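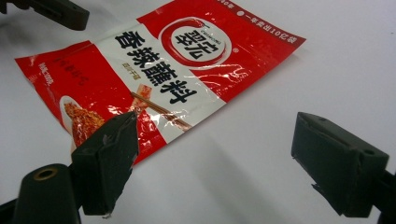
Left fingertip down on the film, right finger standing on the table.

Packet Day at the Flurnwood Bench
Gallery by Rosângela Bastos, 5 October 2024

Welcome to the soft packet round! If you followed our gripper comparison over the summer, you know that Eskil Dalen and I have been working our way through everyday items that are a pain to pick up, and we finally got to the one I was looking forward to most: the little foil-bright seasoning packet. It's flat, it's shiny, it slides, and it has almost no height for a finger to grab. I love it.

We're comparing hand-held grippers on a plain white tabletop, each with its own camera looking down past the fingers. Everything you see on this page comes from those cameras, so you get the same view we use when we go back through a run. The plan was 40 tries per fingertip, split between sliding the packet, pinching it by an edge and lifting it clear of the table. Eskil keeps the tally and I do most of the squeezing (my forearms would like a word with whoever set the spring on the Pimentel handle).

The approach above is the one we call press and drag. You put one finger down on the film, let it grip a bit, and bring the other finger in to close. Creases help a lot. A brand new flat packet is the hardest version of the test, and one that has been handled a few times is much kinder to you. We swap in a fresh one every 14 tries to keep things fair.

Look at the wear on that left finger, too. Scuffs and a chipped inner edge, and we're still very happy using it. I'd like to run a worn pair against a new pair some day, because I have a hunch the rough ones do better on glossy film.
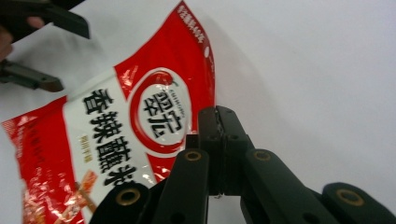 Two grippers at the packet, one from the top left and one from the lower right.

Two-handed work is where it gets really fun. With one gripper near each side you can pin with one and pinch with the other, or push the packet from both ends until it buckles up in the middle and gives you something to hold. It takes practice! The first few go all over the place, and then your hands sort of learn where the tips are and it starts to feel natural.

A note on glare for anyone setting up something similar – the red film throws back a lot of light, and the bright streaks move every time the packet does. We tried the Rakach lamp at 3 heights in August and settled on the middle one. Big black print like the 香辣蘸料 on this packet is handy as a landmark when you're scrubbing through footage.

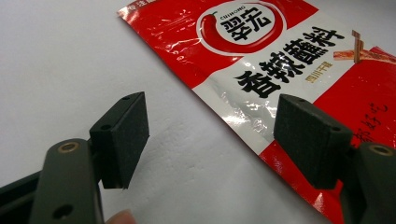 Fine-textured black pads, gap open, packet still untouched.

Now these pads I'm excited about. They're thick blocks with a broad face, mounted on the inner sides of the fingers, and the surface has a slightly fuzzy look up close. My favorite so far for edge pinches, although Eskil still prefers a harder tip for getting under a seal. We've argued about it over lunch at Skesisgate more than once.

The camera view is lovely here as well. Both pads show, the gap sits right in the center, and you can line up on the packet before you commit to a squeeze.

Full tally goes up once Eskil has checked his sheet. Next on the bench are tea bags and a floppy sponge, and if you have a small, slippery, annoying item you'd like us to try, send it over!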